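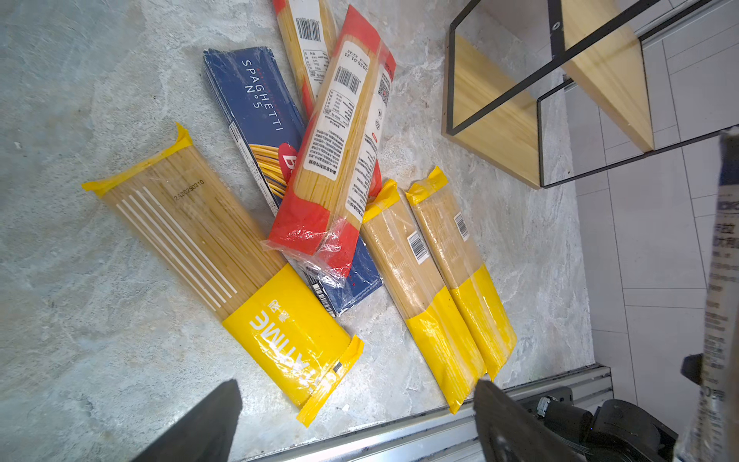
*Tesetley Student Project Papers, Vol. 2, p. 101*

# Does Rear Stagger Really Matter on a Dirt Kart?

I grew up at Wumunura Speedway. My uncle ran karts there before I could walk, and the first thing anyone ever let me do in the pits was roll a tire across the gravel and hold the end of a tape measure. So when our engineering class said we could pick any project with numbers in it, I picked the tape measure. My teacher wanted to know if that was a real topic. I think it is!

If you don't race ovals, stagger is the difference in circumference between your right rear tire and your left rear tire. A kart has a solid rear axle, so both rear wheels turn at the same speed. Put a bigger tire on the right and the kart wants to roll left all by itself, like a paper cup on a table. Everybody at Wumunura has an opinion on how much you need. The opinions don't match, and they get louder after the feature.

My question was pretty narrow. On our track, with our kart, does adding stagger help more when the dirt is tacky or when it has dried out and gone slick? My guess going in was slick. I figured that when there's less grip, the kart needs more help turning.

## The kart and the driver

The kart is a used Drostora chassis that my uncle let me borrow as long as I washed it (I washed it a lot). The driver was Dionysis Alexiou, who is in my class and is a much smoother driver than me. I drove some laps in practice and threw them all out, because my times were all over the place and you could have proved anything with them.

For tires we used one compound the whole way through. The guys at Psarras, the tire shop out by the highway, let me go through their stack with my tape and pick rights that came out at different sizes. That took a whole afternoon. Two tires with the same marking on the sidewall can be off by enough to change your setup, and I hadn't really believed that until I measured them myself.

I ended up with a low, a middle and a high stagger setting. Low was what my uncle runs. High was what he called "asking for it."
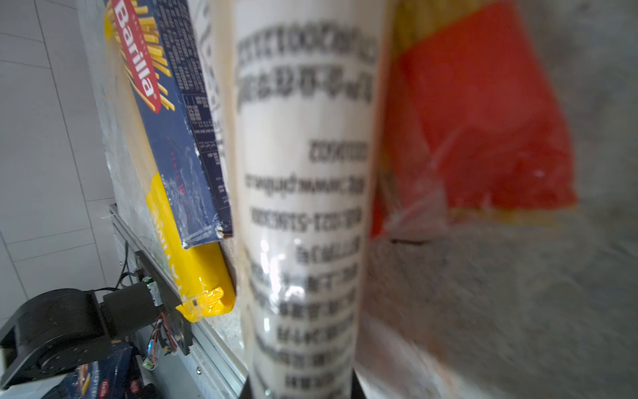
We set pressures cold each time with the same gauge, and we checked them again as soon as Dionysis came in. The rights always grew more than the lefts, so the stagger you leave with isn't the stagger you have five laps later. I wrote down both numbers but used the cold one for the charts, and I'd like to go back and do that part better.

Fuel was topped off before every run so the weight stayed close. Gearing stayed the same too, and so did seat position and ballast. Dionysis wanted to move some lead after the second night and I said no, and he was a good sport about it, mostly.

## How we timed it

Wumunura has a transponder loop, and they let us pull our times on practice nights. Practice runs every Friday through September. The track gets watered before the gates open, so early runs are tacky, and by the last session the groove is black and shiny and you can hear tires squeak on it. I called the first session "tacky" and the last session "slick" and skipped everything in the middle.

By the time they closed for the season we had 919 clean laps. A clean lap meant no traffic, no spin, and no lifting for a yellow. Dionysis's out laps and in laps didn't count either. I sorted them by hand in a spreadsheet, which was slow – I'd write a little script next time.

I also asked Dionysis to tell me how the kart felt before I showed him any times. He had to say tight, loose or good, for entry, middle and exit. This was my favorite part of the whole project, and it ended up being more useful than some of the charts. 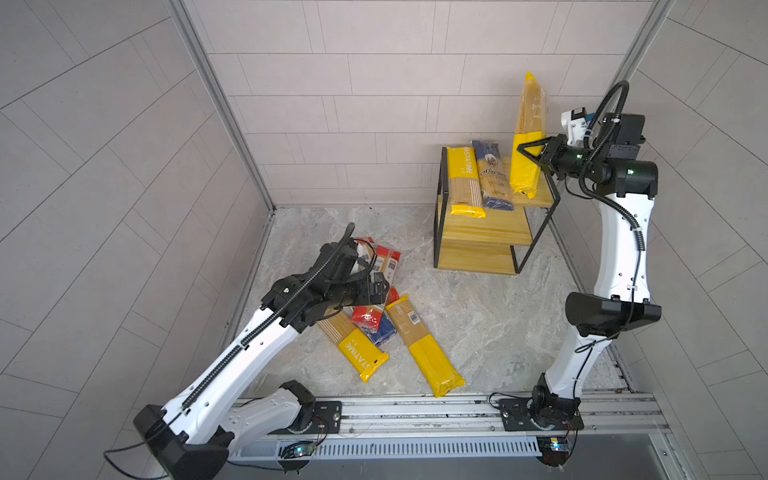 **SECTION: RESULTS**

On a tacky track, going from low to middle stagger made the kart faster, and it was easy to see. The laps bunched up tighter too, so he was quicker and also more consistent. Dionysis called it "good" in the middle of the corner almost every run. Going up again to high didn't buy us any more lap time. He said the kart felt busy down the straights, like it was dragging one tire, and that makes sense, since a staggered axle is always trying to turn, even when you want to go straight.

On the slick track I was wrong. I expected high stagger to win, and it was the slowest of the three by a good bit. He could get the kart into the corner fine, but it was loose coming off, and every time he picked up the throttle he had to wait for the back end to settle. Low and middle were so close together that I can't honestly separate them with the laps I have.

There was one strange night where low stagger was fast in both sessions. It had rained that morning and the track stayed damp underneath for a long time. I left those laps in because I couldn't come up with a fair rule for taking them out, but they do pull the slick average for low in a friendly direction.

## What I'd change

The biggest problem is that slick always came last, so slick laps also came on older tires with a tired driver. To fix that I'd need fresh tires saved for the late session, and my tire budget was basically two weekends of babysitting. I'd also measure hot circumference properly, right at the scales, with somebody else holding the tape.

And I'd want a second driver. Dionysis likes a kart that's a little tight, and someone who likes to steer with the throttle might have loved the setting he hated.
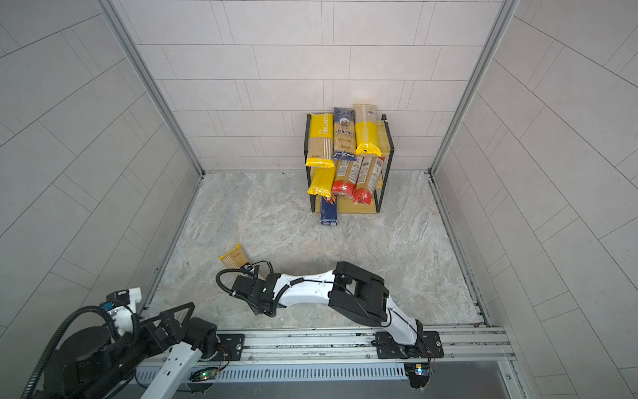

**Laiba Janjua**

Thanks to my uncle for the kart, to Psarras for putting up with me and my tape, and to the scoring tower at Wumunura for printing the same sheets over and over. The lap spreadsheet and the comment sheets are in the class folder if anyone wants to try this next fall. The Drostora will be back with my uncle by then, but he says he'll think about it if the next person washes it too.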